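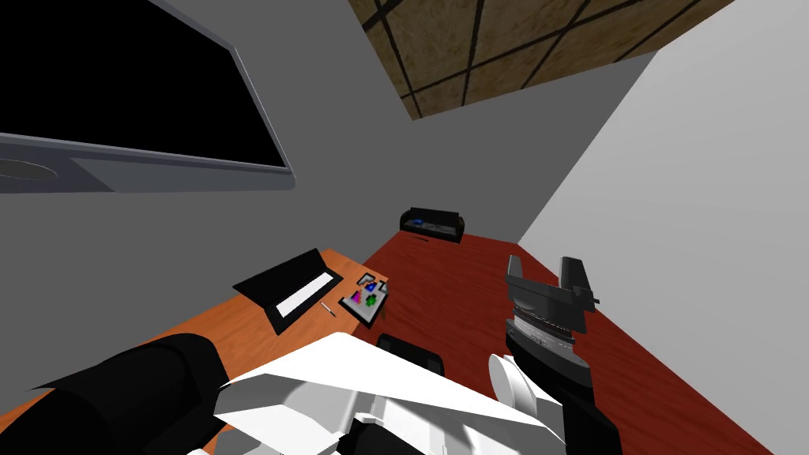 Find Every Screenshot on Your Mac with a Smart Folder

I take a ridiculous number of screenshots. Receipts, error messages, bits of recipes, a map of Haltthorpe I keep meaning to print. For years they piled up on my desktop until I dragged the whole mess into a folder called "Desktop stuff" and started over. Then I finally sat down and learned how Smart Folders work in the Finder, and I wish I'd done it ages ago!

A Smart Folder doesn't hold any files. It's a saved search that looks like a folder, and it updates itself whenever something new matches. So your screenshots can live wherever you happened to save them, and you still get one window that shows them all.

Make the folder

Open a Finder window and choose File > New Smart Folder. You'll get an empty window with a search bar at the top. Just under it, make sure "This Mac" is selected. If you only want to search one folder, go to that folder before you choose New Smart Folder, and its name will show up next to "This Mac" as a choice.

Now click the little plus button at the right side of the window, next to Save. A row appears with a couple of pop-up menus. The first one probably says Kind. Click it and choose Other at the bottom of the list.

You'll see a huge list of attributes, and I do mean huge. There's stuff in there for music tempo, camera lenses, email recipients, you name it. Type "screen" in the search field of that list and look for Screenshot (on some versions of macOS it's called "Is Screen Capture" or something close). Select it, click OK, and set the last menu to Yes.

Your window should fill up with screenshots right away. The first time I did this I got 1412 of them, going back two Macs.

If you can't find that attribute, there's another way in. Click in the search bar at the top of the window and type this, exactly as it is here:

kMDItemIsScreenCapture:1

It does the same thing. I use this method most of the time now, it's just so quick.

Narrow it down

One giant pile of screenshots is better than 4 small ones, but you can do a lot more. Click the plus button again to add a second row. Some I like:

Created date, is within last, 2, weeks. Great for the thing you grabbed the other day and can't find.

Name, contains, and then a word. This only helps if you rename your screenshots, and I've gotten much better about that since I started using this folder.

File Size, is greater than, 2, MB. Perfect for cleaning up when your disk is getting full.

Every row you add has to match along with the others. But what if you want screenshots from the last two weeks or anything with "receipt" in the name? Hold down the Option key and look at the plus button. It turns into three dots! Click that and you get a new group of rows, with a menu that lets you choose Any, All, or None. I love this trick. You can put groups inside of groups, and the None setting is how I leave out everything in my old Cortés project, where the screenshots all have "Cortes" in the name and I never want to see them again.

One thing to watch for: type the name the way it's spelled in the file. I left the accent off in my file names, so I left it off in the search too.

Save it

Click Save, over by the plus button. Give it a name, leave the location set to Saved Searches, and keep "Add To Sidebar" checked. Now it's one click away in any Finder window.

You can put it in the Dock as well. Control-click the Smart Folder in the sidebar, choose Show in Enclosing Folder, and drag it from there to the right side of the Dock, near the Trash.

Change it later

I always forget how to do this part, so I'm writing it down. Open the Smart Folder, click the Action button in the toolbar (the circle with three dots in newer versions), and choose Show Search Criteria. All your rows come back. Make your changes and click Save again.

A few things to know

Deleting a file inside a Smart Folder deletes the real file. It goes to the Trash, so you can get it back, but be careful with Select All. Deleting the Smart Folder itself is harmless, and all your screenshots stay where they are.

Spotlight has to be indexing a disk for any of this to work. My backup drive, which I named Brastis, never showed up in my results, and it was sitting in the Spotlight privacy list the whole time. I took it off the list, let it index overnight, and in the morning everything was there.

Screenshots you've run through another app may drop out of the results. If you export a copy as a JPEG, the copy often loses the tag that says it's a screenshot. I add a Name row for those.

Update, 5 July 2023: Fereshteh Shokri wrote in to ask if you can sort the results by the date they were made. Yes! Switch to list view, choose View > Show View Options, check Date Created, then click that column's heading. Thanks, Fereshteh.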